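3. Collection and bagging of household recyclables

3.1 Material

The project looked at how well thin film bags cope with light, bulky waste in shared student flats. Sorting took place in the Ukby flat over 15 days in March. Translucent blue bags were chosen so that the contents could be checked without opening them. Each bag was filled on the floor, gathered at the neck and then lifted clear.

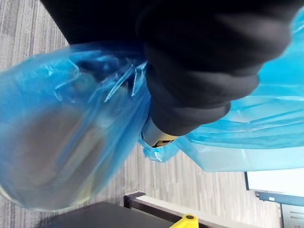
Bottles went in uncrushed, with caps removed. A bag was rated as overfilled if the neck could no longer be gathered into a single bunch. Glass was left out of the study, as it goes to the bottle bank at Stasterov. Loads were limited to up to 300 g, well below the point at which the film began to stretch in the first trial.

3.2 Lifting

The main load on the film is at the neck, where the folds meet. Small splits found after the trials were mostly within a hand's width of this point. Of the 17 bags inspected, two had split at the base seam and were recorded separately. Total mass collected was 2,471 g.

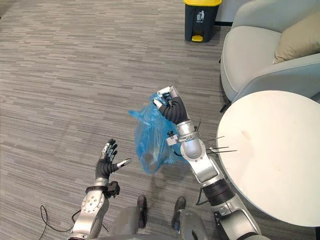

Fig. 2. Blue bag held by its gathered top above the floor.

A bag holding one or two bottles sags to a rounded base and wrinkles along its length. Fuller bags were not compared with the thicker Hosoda film, which arrived too late for testing.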